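Building a Bench Cell at Home – Course Notes, Session Five
Evening course "Robots in the Small Workshop", Barredo
Notes prepared by Romana Bednárik

Before you read: in session four we finished the frame and the cable routes. If your frame still moves when you push it with one hand, please repair this first. All positions you teach on a weak frame must be taught again later.

1. The table

A table of slotted aluminum profile is the best choice for a home build. You can fix a fixture anywhere along the slots and move it again the next week. The weak side of such a table is that small screws fall into the slots, so keep a magnet near.

Put the zero point of the work in one corner of the table and write it on paper. Many students put the zero point in the corner of the fixture tray. This works until the tray is printed again, and then every position is wrong by a little.

2. The fixture tray

For our exercise the tray is printed in one piece. The rules we agreed on Thursday:

Every part has its own nest. Two parts never share one.
The nest for a flat square part needs free space on two opposite sides, so that the fingers can come down.
A long thin board lies in supports and must not bend when it is pressed from above.
Leave 5 mm between the tallest holder and the path of the gripper.

Print one nest alone first and try the part in it. A full tray on my printer takes a whole night, and I have thrown away two of them.

3. Choosing the practice object

An old desktop computer is a good object for practice. It has parts which come out by a clip, parts which come out by a lever, and parts with screws. Start with the clips. Lay the case on its side with the panel removed, and disconnect it from the wall before anything else – also when you think it was disconnected yesterday.

Cables are the difficult part of this exercise. They don't stay where they were when you taught the position. Either tie them back or choose an approach from the side where there are none.

4. Teaching the approach

Stop the arm 10 mm above the part and look from two directions. From the side you see the height and the inclination. From the wrist you see if the fingers are over the clip or beside it. Only then go down, at the lowest speed.

Two views of the cell, first from the side and then from the wrist, at the drive cage with the blue clips:
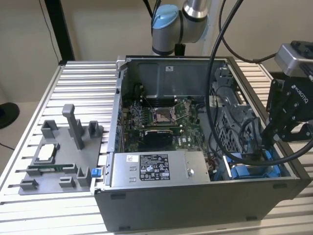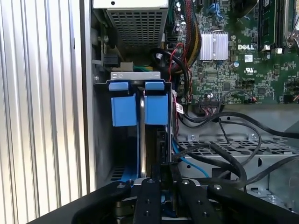

Igor Mikuš: I would add one thing to section four. In my cell at home I taught everything from the wrist view and the first week was fine. Then I changed the fingers for longer ones and forgot to change the tool length in the program. The arm went down into the cage and bent a rail. Now I keep the tool length on a paper label on the arm, and I read it aloud before I start. Also, 300 g of filament was not enough for my tray, so check the spool before you leave it for the night.

For next time: bring your tray, or a drawing of it, and the paper with your zero point.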